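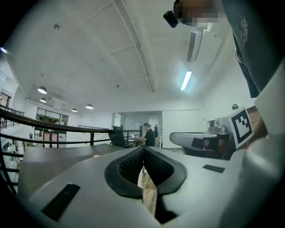 Última modificación de esta página: 1 de octubre de 2022

Barandilla interior Carnby 446
Fabricante: Trurkadora
Categoría: Barandillas y protecciones / Interior / Metal

Barandilla metálica de color negro para altillos, galerías y cambios de nivel en interiores. Se compone de un pasamanos superior de sección gruesa y barras horizontales más finas. En la foto, montada en una sala con suelo de aspecto madera y una mesa de madera marrón oscuro a la izquierda. La mesa no forma parte del suministro.

Datos técnicos

Referencia: 446
Material: acero al carbono, tubo soldado
Acabado: pintura en polvo de poliéster, negro
Diámetro exterior del pasamanos: 43 mm
Espesor de pared del pasamanos: 2 mm
Barras: tubo redondo, disposición horizontal
Longitud del módulo estándar: 2453 mm
Uso: interior, ambiente seco
Fijación: placa base sobre forjado o anclaje lateral a canto
Unión entre módulos: manguito interior con prisionero

Composición del suministro

Cada módulo se entrega con el pasamanos y las barras soldados a los montantes. Las placas base van atornilladas a los montantes y se sirven en bolsa aparte, con sus embellecedores y la llave para los prisioneros. Los anclajes al soporte no están incluidos: su tipo depende del forjado (hormigón macizo, losa aligerada, viga de madera o perfil metálico) y debe definirlo el instalador.

Los tapones de extremo se piden por separado. Para un tramo recto entre dos paredes se utilizan en su lugar las rosetas de encuentro a muro, con la misma pintura que el resto del conjunto.

Variantes

446-P: fijación con placa base sobre suelo terminado. Es la versión que se sirve si el pedido no indica otra cosa.
446-L: fijación lateral al canto del forjado. Deja libre toda la superficie transitable. Requiere un canto macizo y sin instalaciones en la zona de taladro.
446-E: módulo cortado a medida en fábrica. No admite devolución.

Los encuentros en esquina se resuelven con el codo Jinley, compatible con las tres variantes. El codo articulado Mutiso admite ángulos distintos del recto y se fija con el mismo prisionero.

Montaje

Replantear el eje de los montantes sobre el suelo terminado. En suelos de lamas flotantes, el anclaje debe atravesar el revestimiento y llegar al soporte resistente; la lama se perfora con holgura para permitir su dilatación y el embellecedor cubre el taladro. No se admite la fijación únicamente al revestimiento.

Presentar el primer módulo, nivelar y marcar. Retirar el módulo antes de taladrar. Aspirar el polvo del taladro, colocar los anclajes y apretar al par indicado por el fabricante del anclaje. Introducir el manguito en el pasamanos y aproximar el segundo módulo. Los prisioneros se aprietan al final, con todo el tramo alineado.

El corte en obra del pasamanos es posible con sierra de cinta o disco de corte en frío. El borde se desbarba y se retoca con la pintura de reparación ref. 446-R. Un corte con amoladora quema la pintura en los primeros milímetros y anula la garantía del acabado en ese extremo.

Colocación de mobiliario junto a la barandilla

Las barras horizontales pueden servir de apoyo para trepar. En viviendas con menores y en locales de pública concurrencia, consultar la normativa aplicable antes de elegir este modelo. Trurkadora dispone de un panel interior transparente que se fija a los montantes y se pide con la referencia 446-T.

Una mesa, un banco o un cajón arrimados a la barandilla reducen la altura útil de protección. La altura se mide desde la superficie pisable más alta que quede al alcance. Se recomienda dejar separación suficiente para pasar entre el mueble y el pasamanos, y evitar el contacto directo entre el canto de un tablero y el tubo: el roce continuado marca la pintura.

Mantenimiento

Limpieza con paño húmedo y jabón neutro. No usar disolventes, estropajos ni productos amoniacales. Revisar una vez al año el apriete de los prisioneros y de los tornillos de placa. Los golpes que dejen el metal a la vista se lijan, se desengrasan y se retocan con la pintura de reparación.

Embalaje y transporte

Peso del módulo estándar embalado: unos 43 kg. Manipulación entre dos personas. Almacenar en horizontal, sobre listones, sin apilar otros materiales encima. Comprobar el embalaje a la recepción y anotar cualquier daño en el albarán.

Documentación disponible bajo pedido

Plano de módulo 446-P y 446-L
Plano de taladros de la placa base
Ficha del acabado en polvo
Instrucciones de montaje del codo Mutiso

Consultas técnicas: Kanini Magesa, oficina técnica
Pedidos y cortes a medida: Erick Rotich

Para solicitar oferta, indicar la variante, la longitud total de cada tramo, el tipo de soporte y el número de esquinas. Los croquis a mano se aceptan si están acotados en milímetros.

Productos relacionados: Codo Jinley / Codo articulado Mutiso / Roseta de encuentro a muro / Panel transparente 446-T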